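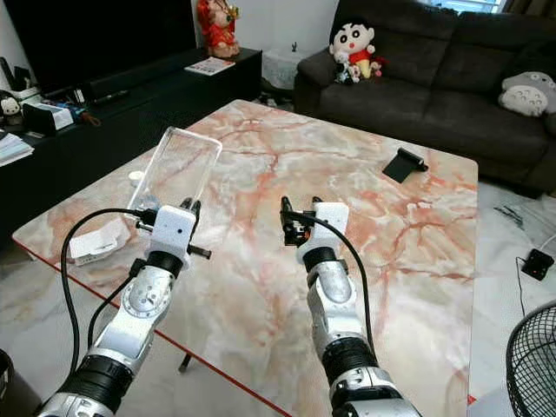
# The Bergeron square coffee table, marble pattern with red edge line

I've sold furniture long enough to know when I'm going to get fussy questions about a piece, and the Bergeron gets more of them than anything else in the shop. So I'm writing this page the way I'd talk you through it on the floor, with the kettle on and no hurry.

It's a big square coffee table with a glossy marble-patterned top. The base color is a pale cream going into white and peach, and then there's this reddish-orange veining running through it (I love the veining, my partner Sơn Khúc thinks it looks like a sunset somebody spilled). Along the front edge you get a thin red border line. It's a small detail and it's the reason I ordered the table in the first place. Without it the top would look a bit washed out next to dark furniture. With it, the whole thing looks finished.

**Price:** $335
**Old floor model, light wear:** $233 (ask first, it may be gone)
**Legs:** dark
**Top:** glossy, marble pattern

## Where it looks good

In front of a low black TV cabinet, for one. A black cabinet and a big black screen can make a living room feel like the inside of a suitcase, and a pale glossy table in front of them lightens everything up. The dark legs keep it tied to the cabinet so the two don't look like strangers.

I'd be more careful with it on a busy rug. The veining has plenty going on already! Plain gray, plain brown, bare floor, all fine. Fitzgerald Whitfield bought one for his place on Gurau Street and put it on a red and gold carpet that belonged to his aunt, and he swears by it, so maybe don't listen to me.

## The stuff that ends up on it

Every coffee table turns into a parking lot. Mine has had chargers, receipts, little bottles of hand cream, the clear plastic box that was supposed to hold the hand cream, and a crumpled bit of paper I keep meaning to throw out. The nice thing about a square top this size is that you can let all that drift to the sides and still have a clear patch in the middle for a plate or a puzzle.

A few things I've figured out from living with one at home:

- Clear containers are great on it. They pick up the light and you still see the pattern through them.
- Black things stand out a lot. If you have a black phone stand, pick a spot for it and leave it there, or the table looks messy even when it's tidy.
- White things sort of melt into the top. Good for tissues, bad for earbuds. I have lost the same pair twice.

If you want a tray, go for something plain. We carry the Prandurlow in black and in clear, and I'd take the clear one.

## Cleaning

Soft cloth, warm water, one drop of dish soap. Wipe it, then go over it again with a dry cloth or you'll see streaks when the lamp's on. That's the price of a glossy top, and I'd be fibbing if I told you it hides fingerprints. It doesn't, mostly along the front where people lean on it. The veined parts are more forgiving than the cream parts.

No scouring pads please, and no bathroom spray. Kiều Đào, who does our deliveries and has seen more tables than I have, carries a plain microfiber cloth in the van and gives the top a wipe before she leaves, so you can watch how she does it.

Use coasters for mugs. I use the cork ones. Felt works too but it gets fuzzy.

## Questions I get a lot

**Is it real marble?**
No, it's a marble pattern. At this price I'd be suspicious if it was!

**Does every table have the same veining?**
It's the same pattern on each one. If you want to see it in person before you buy, come by, there's one set up near the window.

**Can I turn it so the red line faces the TV?**
Sure, it's square, it's your living room. I like the line facing the sofa where I can see it.

**Will you carry it upstairs?**
Up to the 3rd floor at no extra charge. Above that, or if the stairs turn sharply, call us and Tín Dương will work out a price with you. Please measure your door first. I mean it, measure the door.

**Do you take it back?**
Yes, within 9 days, if it's clean and you can get it to the shop or be home for pickup. Keep the corner guards until you're sure.

## Getting one

We're at Grokorcombe Home, and the next batch comes in January. You can put your name down at the counter or over the phone, no deposit. If you're matching it to a cabinet or a sofa you already own, bring a picture of the room taken in the daytime, as the peach in the top looks a lot warmer under a yellow bulb.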